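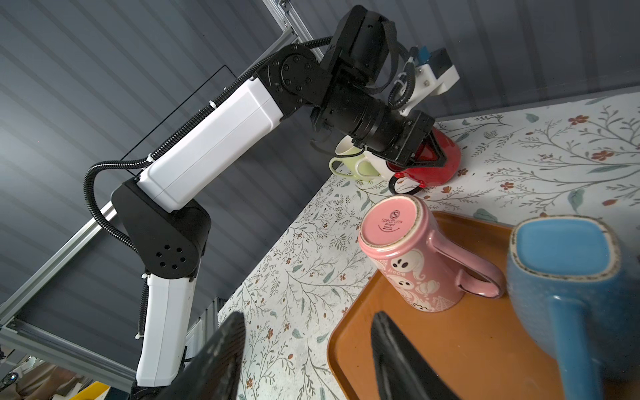

Photo credit: Pritetti

Part 2: Installing Tagle and moving your passwords over

Okay, so you've got your license key from Simberg and you want to get your passwords out of the browser and into Tagle. I did this on my own Windows laptop in March 2025, and the steps below are in the order I wish I'd done them (I skipped the backup the first time - don't be me).

Before you start, close every browser window. Tagle will complain if one is open, and it doesn't tell you which one it's upset about.

1. Download the installer from your Simberg account page. The key is on the same page, under Licenses. Copy it into a text file for now.

2. Run the installer and pick Custom. Typical works fine too, but it adds a toolbar I never use and it sets Tagle to start with Windows.

3. Uncheck "Install Clitdale Cleaner" on the third screen. It's a separate trial that runs for 40 days and then starts nagging you. If you already clicked past it, you can remove it later from Apps.

4. Paste in the key when it asks. Watch for a blank space at the end! The box counts it as a character and tells you the key is invalid.

5. Restart the computer, even if the installer says you can do it later.

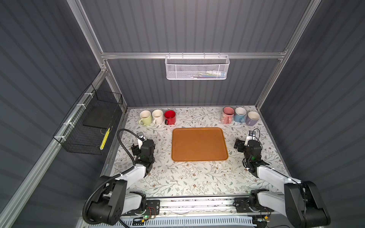 6. Open Tagle and create your master password. Make it a long one you can type without looking. There's no reset link, so if you lose it the vault stays locked for good.

7. Print the recovery sheet from the Help menu and put it somewhere away from the computer.

CAUTION: Don't save the recovery sheet as a PDF on your desktop. Anyone who opens that file can open your vault.

Importing from your browser
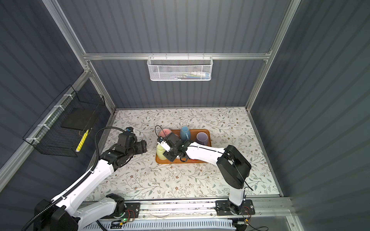
Reading time: 2 minutes

1. In your browser's password settings, choose Export and save the CSV file to a folder you'll remember.

2. In Tagle, go to File, then Import, and choose "Browser CSV". Leave the column settings alone unless the preview looks scrambled.

3. Click Import and wait. Mine had 1,838 entries (yes, I have a problem) and the progress bar sat still for ages before it jumped to the end.

4. Open a handful of entries and try logging in with them. Check a couple of the old ones too, especially anything with an accent or a symbol in the password.

5. Delete the CSV file and empty the Recycle Bin. Everything in it is plain text, so please don't leave this for later.

6. Turn off password saving in the browser, or you'll get two pop-ups fighting over every login box.

Note: The basic license holds up to 3,000 entries. Duplicates count toward that, so run Tools, Find Duplicates if you're getting close. I'd let it list them and then delete by hand - the automatic option kept an outdated bank login on mine and tossed the good one.

If the import stops partway through, close Tagle, open it again and run the same file. It skips whatever it already has. Syncing with your phone is in Part 3, and you'll need the recovery sheet for that.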